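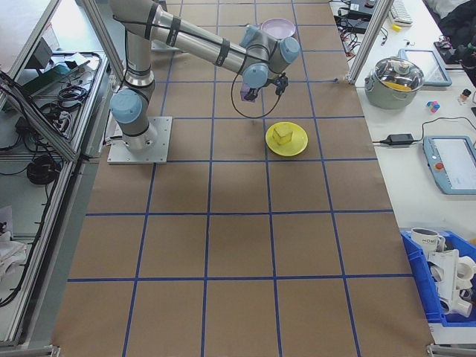
April 2, 2021

Second day on the Zikbridge fingers and I still don't see what the fuss is for. Kadir swears they're better than the Lelness pair we ran all through March. Better at what, I asked. He said "feel." I wrote that down because it's the closest thing to a spec I've been given.

We used the small stuff again, the purple piece and the yellow cube, with the plate. The sales sheet says 430 grams of holding force, which tells me nothing about a thing that weighs less than a grape and has slick sides. What I want to know is how often it lets go when the wrist turns. In 15 tries this morning it let go 2 times, both on the way over to the plate. The Lelness did about the same in March and costs a lot less.

Güven thinks the cable is to blame. It hangs in a big loop under the wrist and he says it tugs when the arm reaches out far. Maybe. He also blamed the cable when the old controller froze, and that was a bad setting. I told him to strap it closer and run the same 15 again before anybody writes to Enulura about it. He hasn't yet.

The log on the controller now shows 1,015 cycles, and Kadir wants to put that number in the report as if it were a result. Almost half of those were us closing the fingers on air to set the speed! I said I'd sign it if he took that line out. He's thinking it over.

One thing I'll give the new pair — they're small enough to get down beside the cube without knocking it. The Lelness used to bump it every so often and we'd have to set it back in the middle by hand.

Need to ask Güven where the spare finger pads went. Tomorrow the bowl, if the cable is sorted.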